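Subject: Re: Wallet went and died, need replacement ideas

Aldo De Luca wrote:

> Hi all,
>
> My old bifold finally split along the spine, after who knows how many years of being sat on. I'd like to go slimmer this time. I carry six cards, some folded bills and one key, and I don't want anything with a metal plate that scratches my phone. Budget is $50, maybe a little over if it's really nice. I've been looking at the Trendent zip one and the Flutari card sleeve. Does anybody have either? Does the zip snag?
>
> Aldo

Hi Aldo,

Sorry about the bifold! I've had both of the ones you're looking at, so I can save you some scrolling.

The Trendent zips fine. I never had it snag, even with receipts stuffed in there (I'm terrible about receipts). My gripe is the corners. The leather is thin where it folds over the zipper tape, and mine went pale and fuzzy there by October after I'd bought it in spring. The tan shows it worst. If you get one, get the dark brown. It also comes with a wrist loop that you'll want to take off right away, and the little ring it hangs on is a pain to open — use a butter knife, not your nails.

The Flutari sleeve is the one I'd steer you away from, at least with six cards. Four is lovely. Five is tight. With six you end up doing that thing at the register where you pinch the whole stack and they all come out except the one you need. My sister swears hers loosened up, but she only carries three cards and a library card, so I don't think that counts. There's also nowhere to put a key. You could slide it in behind the cards, I guess, but it'll print a key shape into the leather and you'll be looking at it forever.

What I carry now is the Ajayi half-zip. It was $38 on sale, and I think it's usually a bit over your fifty, so wait for a sale if you can stand it. It has two card slots on the outside for the ones you use all the time, a zip pocket that fits bills folded in thirds, and a tiny tab inside where a key clips on. No metal anywhere on the outside except the zipper pull. I've had it in my front pocket every day since and the stitching is still tight. The lining is a mustard color I wasn't sure about at first but now I love it, you can see a dime in there!

I did go look at the Fonerer ones in person too, the fancy ones in the glass case. The plain card holder was $117 and the one with the coin pocket was $200. Gorgeous leather, and it smelled amazing, but I set it back down very gently and left. For that money I'd be scared to put it in a pocket.

Two other things, while I'm at it:

- Whoever asked last month about getting a new snap put on a purse: the shoe repair place by me did mine while I waited. Call first, they didn't have the antique brass in stock and had to dig for a close match.
- I still have the navy canvas tote with the long straps if anybody wants it. The straps are too long for me, I'm short and it bangs on my knees. Free, just pay the postage.

Aldo, if you want to know whether your key will fit on the Ajayi tab, measure the hole in it. Mine's a regular house key and it goes on okay, but the car key with the fat plastic head was a no.

Let us know what you end up with, and whether you found a use for the old one. I kept mine in a drawer for years.
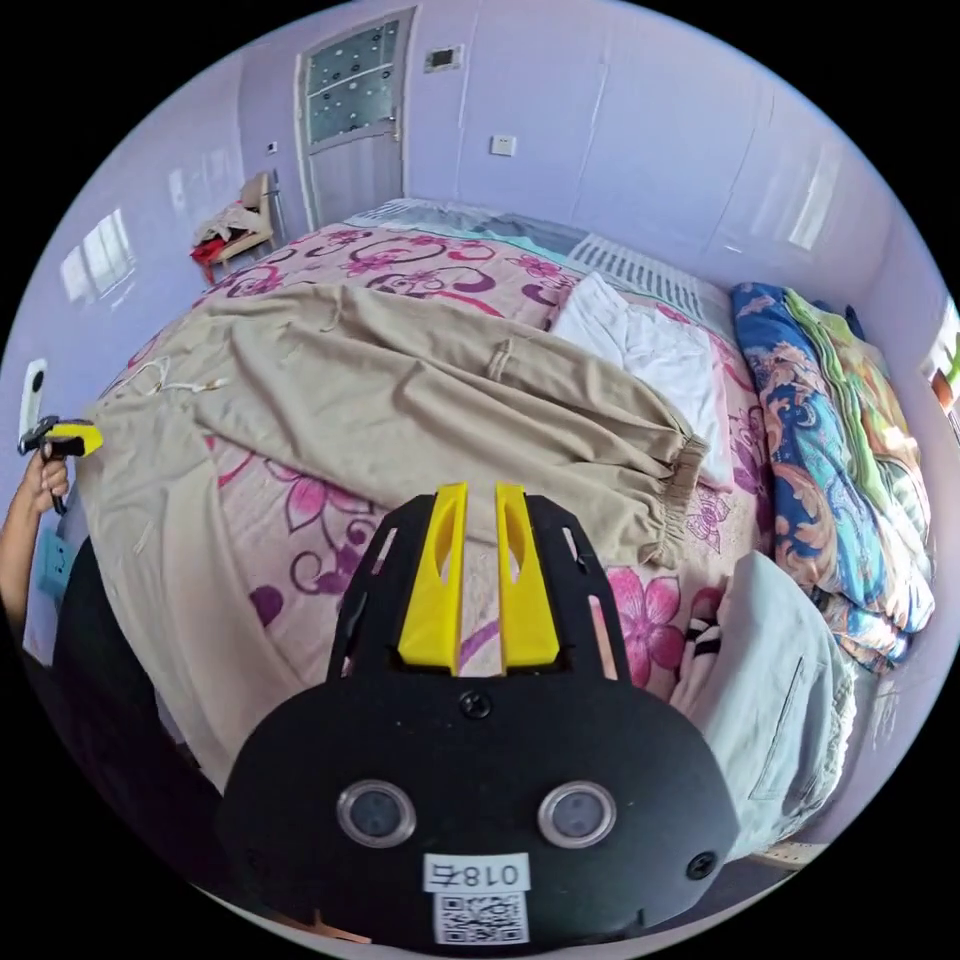
Bed, with the yellow-fingered gripper in front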